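A clear white table

28/02/2019

I have been meaning to write about tables for weeks, and the rain has finally kept me in long enough to do it. Regular readers (hello, both of you) will know that I am not a naturally tidy person. I was brought up in a house where the kitchen table was also the post office, the sewing room and the place where the cat slept, and I have carried that on faithfully into my own home. When I moved to Drenar I bought a good big table, 140 centimetres long, and within a fortnight I couldn't have told you what colour it was.

Then in December my friend Fiachra Noonan came to stay, and he said something over breakfast that has been going round in my head ever since. He had been pushing a pile of catalogues along with his elbow so that he could put down his toast, very politely, and he said that a table ought to be like a clean plate, and you should get to look at it for a minute before you put anything on it. I laughed at him, I'm afraid. But after he'd gone home I took everything off, gave it a proper wipe, and stood there with my tea feeling quite peaceful!

So I've become a bit of a noticer of tables. Pale ones especially. I like a white top against a light grey wall, with no pattern to either of them, and the way the light goes soft and greyish over a surface when it's plain.
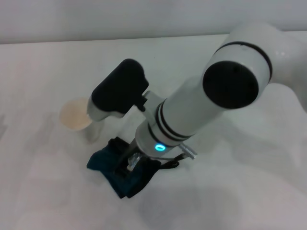 White table, plain grey wall. Very restful.

I did wonder if I'd find so much white a bit chilly to live with, a bit like the dentist's, but I've come round to it completely. My own table isn't white, it's a sort of tired honey colour, so I have been looking at cloths. The shop on Jurneton Street had a lovely heavy one for 90 and I walked round it three times before putting it back. Rostyslav Stetsiuk, who has the flat below mine, says an old bed sheet does just as well if you iron it, and he may be right, though I notice he didn't offer to do the ironing.

The trouble with a clear table, of course, is that it doesn't stay clear. Things land on it. I have started a small evening habit, which is to go round before bed and deal with whatever has turned up during the day, and it's nearly always the same sort of thing: something to throw away, something to put away, and something I have to pick up and look at before I can decide. Cups are easy. Cloths are easy too, as long as you fold them straight away and don't leave them in a heap over a chair (I am a terrible one for the chair). It's the little odds and ends that slow me down. 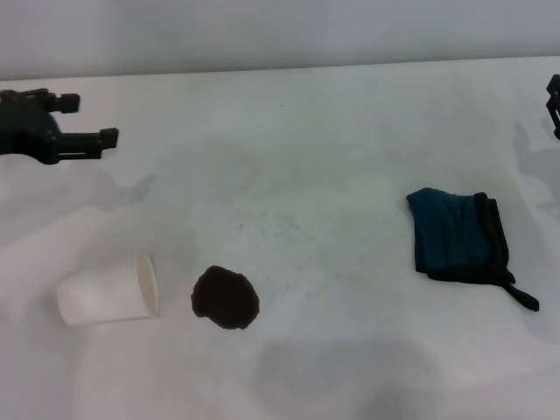

A paper cup on its side, a folded blue cloth with black edging, and a dark brown lump in between.

I've grown very fond of a blue cloth, I must say. I used to buy those packs of thin yellow ones and they went grey in no time, whereas a decent blue one with a neat edge looks nice enough to leave out. Ní Mhurchú's on the corner used to sell them singly in a basket by the till, and I wish they still did.

Anyway, it is now nearly three months since the great clearing and I would say the table has been properly bare on more than 200 separate occasions, if you count the times it only lasted ten minutes. The catalogues have gone. The sewing box has moved to the hall, where I trip over it. I still haven't decided about the cloth, and if anybody has tried the ironed sheet idea I'd love to hear how you stopped it sliding about.

Recent posts
The sewing box and where it might go
Marmalade, second attempt
A wet weekend in Udum
What I keep under the stairs
Fiachra's soda bread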